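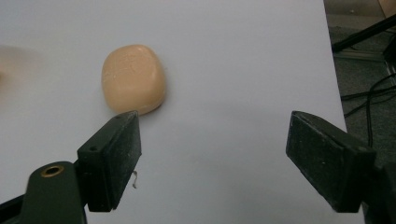
Fendcombe Soap Works -- Packing Automation, Progress Report
To: Ledesma Fund, Workplace Grants
Period ending 28th July

Where we are

The second half of the grant is spent or promised, the packing cell is bolted down, and the people who used to do the job by hand are still here and still have opinions. We count all of this as progress, though the last item has made for longer meetings.

You will remember that the original plan was to automate the whole of the wrapping line by summer. The plan now is to automate the part where a bar is picked up and set down in its tray, and to leave the wrapping to the packers. Prindura, who supplied the arms, took this change well. They had suggested it in their first email, which we have since reread.

The cell

Two arms are installed. Arm one has been handling bars since early July. Arm two passed its safety check and then waited for a cable that had been sent to our old address. It is running now, at a slower speed, until the packers on that side say they are happy with it. They have not said so yet.

A bar of soap is a poor thing to practice on. It has rounded edges, it dents, and it gets slippery at the exact moment you would like it not to. The factory grip setting left marks on the sides that our shop customers would have noticed. A softer setting left no marks and let go of the bar over the floor. The setting we use now was found by one of our packers, who has been picking up soap for a living for many years and told the Prindura engineer to "close it like you mean it, but only at the end." He wrote this down as a number. It works.

Out of a test run of 1000 bars, 46 were dropped, turned the wrong way, or marked badly enough to go in the seconds bin. That is too many. Most of the trouble came from the Cindora range, which has a more pillowy shape than the rest, and we are keeping Cindora on the hand bench for now. Marketing has been asked whether the shape could be made a little squarer. Marketing has declined.

What has changed for the packers

Your grant letter asked us to report on this honestly and at some length, so here it is.

No one has lost hours. The hand bench used to run as a full shift of the same motion, and the complaint we heard most was about wrists and thumbs. Packers now rotate between the bench, the wrapping station and minding the cell. In the last rota we swapped 134 hours of bench work for cell work. Wrist complaints in the first-aid book are down, but the period is short and we would not hang a chart on it.

Minding the cell pays a grade higher. This was not in our first budget. It went in after the packers pointed out that we were asking them to teach the machine, clear its jams, reset it and apologize to dispatch for it, and that these sounded like four jobs. The difference is coming out of our own funds and not the grant.

Some things are worse. The cell hums. The radio has had to go up, and there is now disagreement about the radio as well as about the hum. Conversation across the bench has suffered, and two packers have asked to stay on hand work full time because they like the company. We have agreed. The new rota software also believes that lunch can be taken in pieces, and we have gone back to the whiteboard.

Money

Equipment came in slightly under the figure we gave you and training came in well over it. With your approval we would like to move the leftover equipment money across. The request form is attached to the covering email, along with the form that explains the request form.

Before the next report

-- Arm two up to full speed, if the packers agree
-- Softer finger pads tried on both arms
-- A second test run, same size as the first, with the seconds bin counted by the packing team
-- A quieter fan fitted, or a louder radio
-- Training for the evening shift, who have so far learned the reset button from each other

We would welcome a visit. Mornings are best, and please wear shoes with some grip.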